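Prandville Desktop Refurbishing Program Moves to Second Phase

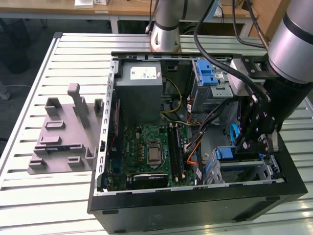

15 Feb 2020

Plekus has begun the second phase of its office desktop refurbishing program in Prandville, covering 600 retired tower units. The first phase covered 100.

Work is done with the side panel off and the case laid flat. Memory, graphics card and drives are tested separately, and the power supply is checked under load for 42 minutes. Processors stay in the socket unless a board fails.

Suryani Mangundap, who manages the bench, said units that fail twice are stripped for parts. Deliveries to schools start in November.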